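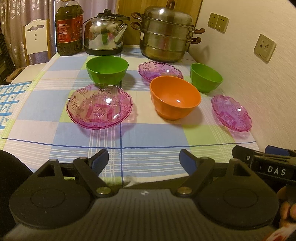
Home Testers Wanted: Hand-Held Gripper Kit, Kitchen Round

Pevport is looking for 12 households in and near Gatton to try out a hand-held gripper kit at home. The kit is for recording everyday chores so that robots can be trained on them. It is already on offer to labs and small companies. We are reviewing it for Woneck, our buyers' guide, and we want results from people who do not work with robots.

Closing date for applications: May 4, 2025

What you will do

You hold one gripper in each hand and use them to do table work in your own kitchen. You open and close the jaws, pick up a dish, move it and set it down. Most tasks use bowls and small dishes in glass or plastic. Pots, kettles and bottles can stay at the back of the table where you normally keep them.

The tasks come from the Võ list, a printed booklet that we supply. It covers sorting by color, nesting bowls, spreading them out again and clearing a space on the table. Read each task once before you start. If a dish slips or a task goes wrong, keep going and mark it on the sheet. We want the failed tries as well as the good ones.

After each session you fill in a form about the kit: grip, weight in the hand, how tired your fingers got, how clear the setup guide was, and anything that annoyed you. Short answers are fine.
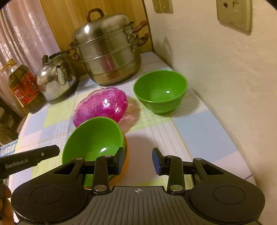 You may use your own dishes or ask for a set from us. Please tell us in your application if you have clear or shiny dishes at home. We had 3,660 clips from the office round and very few of them included colored glass, so homes with that kind of tableware will be placed first. Patterned tablecloths are welcome. You do not need to redecorate or buy anything.

Time and pay

There are three sessions per household, each lasting one morning or one afternoon. You choose the times with our scheduling desk. Pay is a flat fee per session, sent by bank transfer after the form for that session comes in. The fee is listed in the application pack.

Who can apply

You must be 18 or over and able to use both hands for light lifting. You need a kitchen or dining table against a wall or in the open, decent light, and a working outlet in the same room for the charger. Left-handed people are encouraged to apply. We had only three in the office round. No technical background is needed. If you have worked for a company that makes or sells robot grippers, you can't take part in this round.

What gets recorded

The grippers record the table and whatever is behind it, and your hands may be visible. Put away mail, family photos and medicine before you begin. You can ask us to delete a session at any time before the review is published in October.

How to apply

Ask for the application pack at the Pevport front desk in Gatton or through the contact form on our site. Send it back with two photos of your table, one in daylight and one with the lights on. We will reply to all applicants, including those we can't place.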